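Skellden Hand Comparison Guide
Home Overview Hands Sleeves Controllers Soft Goods Trials Downloads Contact

Section 4. Comparing two hands on soft goods

By now you have both arms powered, the controller talking to them, and at least one pair of hands bolted on. Good! Soft goods trials are where the differences between hands really start to show, and they're a lot of fun to run. A hard block will tell you whether a hand closes. A throw pillow will tell you how it closes, how long it keeps squeezing, and what the wrist does when the load sags.

Steps below apply to the Drolby four-finger hand and to the Bae linked hand. Where the two differ, we say so. Settings are in the controller's Trial menu unless noted.

4.1 Before you start

1. Pick a piece of furniture with some give in it. Leather and leather-look sofas work very well because the surface is smooth and a fingertip can slide a little without catching. Loose knits and fringed throws are for section 6.

2. Run the hand check (Trial > Hands > Check). Each finger opens and closes once, starting with the one nearest the thumb side of the mount. If a finger lags, go back to section 2.5 and re-seat its connector.

3. If you use the fabric sleeve, pull it down to the top of the finger joints and stop there. The metal segments need to stay clear. A sleeve that creeps over them will bunch up the first time the fingers curl, and you'll read the extra drag as grip force.

4. Set the speed limit to 30 percent. You can raise it later. Theerawat Yensuk, who wrote the first version of this section, ran every one of his early trials at 30 and still recommends it for a new pair of hands.

5. Stand to the side with the stop button in your hand.

CAUTION: Keep your own hands out of the space between the two arms whenever the controller shows READY. The arms may close without a countdown if Auto Repeat is on.

4.2 Approach from above

Begin with the fingers pointing straight down over the seat. This is the easiest pose to repeat, and it gives you a fair starting point for both models.

1. Choose Trial > Approach > Vertical.

2. Jog the hand until the fingertips are over the cushion you want to work with.

3. Lower in small steps. On upholstery with deep tufting, aim for the middle of a panel. Fingertips that come down in a crease will spread, and the readings from that try should be thrown out.

4. Watch the other arm too! It's easy to get so caught up in the fingers that you forget where the second limb is resting. Light contact with a seat cushion is fine. If the load bar turns amber, back it off before going on.

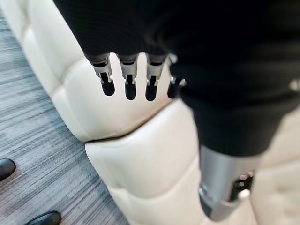 Fig. 4-1. Fingers down over the seat cushions, second limb alongside.

5. Press SAVE POSE. Use the same pose for every hand you compare.

NOTE: With the sleeve on, the wrist view can lose sight of an outer finger behind a fold of fabric. Smooth the fold back with the power off and check the view again.

4.3 Two-arm squeeze and lift

Now the good part. A square throw pillow is a terrific test piece: too wide for one hand, light enough that a drop does no harm, and soft enough to show every mistake.

1. Place the pillow upright against the backrest.

2. Choose Trial > Two-Arm > Squeeze. Enter 12 for the starting force and leave the hold time alone.

3. Bring the hands in from left and right at the same height. If one arrives early, the pillow will turn, and you'll spend the rest of the try chasing it.

4. Let the fingers wrap before you lift. The linked hand likes to curl around the side of the pillow, so give it a moment to settle. The four-finger hand does better with flatter fingers and a firmer press.

5. Raise the force one step at a time until the pillow stays put when you tap it lightly with a dowel. We usually end up at 22 with the linked hand on a plump pillow.

6. Lift clear of the seat and hold.

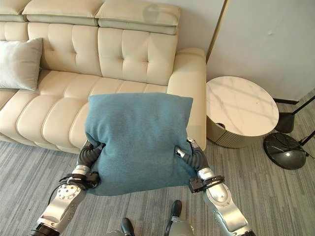

Look at the shape of the pillow during the hold, because it says a great deal about your force setting. A pinched middle with full, puffy ends means the grip is strong and fairly narrow. That's perfectly usable for carrying, but if you plan to set the pillow down neatly you'll want to back off a step or two and see whether it still holds. A-yeong Ji likes to save two settings for each pillow, one for carrying and one for placing, and after trying it her way we've put both slots in the menu.

7. Lower, open both hands together, and press LOG.

CAUTION: Check the wrist cable before each lift. It should hang in an easy loop with nothing nearby to snag it. A side table or a floor lamp set close to the sofa is worth moving if your path swings wide.

4.4 Reading the log

Open Trial > Log and pick the two hands to compare. Start with the slip column. It's the most interesting one by far, and small changes in finger shape show up there right away. The log keeps the last 300 tries, after which the oldest are written over, so export before a long session.

If both hands score the same, switch to a thinner pillow and repeat 4.3. Vira Holovko's set from the Clinville trials in September is included under Downloads, with her notes on sleeve wear.

Go on to section 5 to swap controllers without losing your saved poses.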